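Section 2. Planning Your Purchase

Read this section before you request a quote. It covers the Sevus hand-held gripper and the parts that wear out with use.

2.1 Work out the number of units

1. List the tasks you plan to record in the first year.
2. Write down how many operators will work at the same time. Order one gripper per operator.
3. Add one spare gripper for each site. Shared spares between sites cause delays, and shipping is billed to you.
4. Send the list to Burgi Wieser at Gruvamness, who will confirm lead times. Orders placed in August ship in September.

Note: A gripper is quoted with one pair of fingers fitted. Extra pairs are a separate line on the quote.

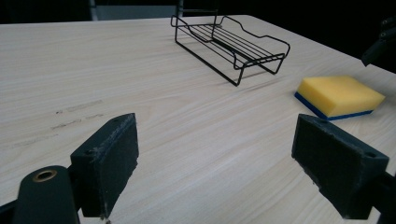

Finger pairs are the line most buyers set too low. Budget for a new pair every 300 hours of use, and sooner if operators often close on hard or thin objects. Wear shows first as chips along the edges and pale specks on the face of the block, as on the left finger here. Light scuffing can stay in service. Replace both fingers together, even when one looks better than the other - a mixed pair does not close evenly.

2.2 Budget for the workspace

1. Allow one table per operator. An ordinary tabletop is fine.
2. Set aside money for task objects. Household items such as a wire rack or a sponge cost little, but buy duplicates of anything that will be squeezed or scrubbed.
3. Include storage for spare fingers and screws.

CAUTION: Do not order third-party fingers to save money. Damage caused by them is not covered by the warranty.

2.3 Approve the quote

1. Check that the finger part number is 451. Older quotes may list a part that no longer fits.
2. Confirm the delivery address and the name of the person who will sign.
3. Return the signed quote within 21 days. After that the price has to be issued again.

Note: Training is not included in the hardware price. Contact Ehab Zaki for training rates - ask before you sign, so both costs can go on one purchase order.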